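Why did the tidying robot stop?

Adverts for home robots make tidying up look easy. A cushion is on the floor, the robot picks it up, and everyone smiles. Before you believe that, have a look at what happened when a team in Drastulstead gave a robot called Nelix a living room to tidy.

The job sounded simple. Put the pillow back on the sofa. You could do it in a few seconds, probably while complaining.

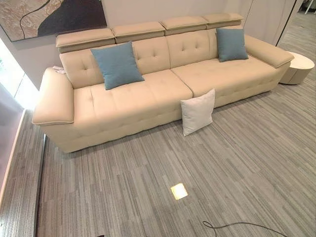
The white pillow belongs on the sofa with the two blue ones.

Nelix failed 11 times in its first 20 tries. Sometimes it closed its gripper on nothing. Once it took hold of the sofa cover and kept pulling — and a robot doesn't feel silly and let go, as you would. Evelien Kuipers, who was running the test, had to press the stop button.

The makers said it was a small software fault. Maybe it was. But a pillow is squashy, so its shape changes when you touch it, and a sofa is squashy too. From close up, one soft thing looks much like another. The gripper also gets in the way of its own camera, a bit like trying to read with your hand over the page. 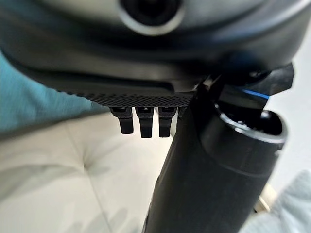
What is a stop button for?

It cuts the power to the robot's motors, so the arm can't go on pushing or pulling. A person has to be near enough to reach it. So when somebody tells you a robot works "all by itself", ask who is standing by the button!

Was it fixed?

Partly. Nelix now lets go if it feels too strong a pull. Erhan Şimşekoğlu, who checks the safety of the tests, still won't let anyone sit on the sofa while the arm is moving. He wants to see 600 tries without a bad grab first.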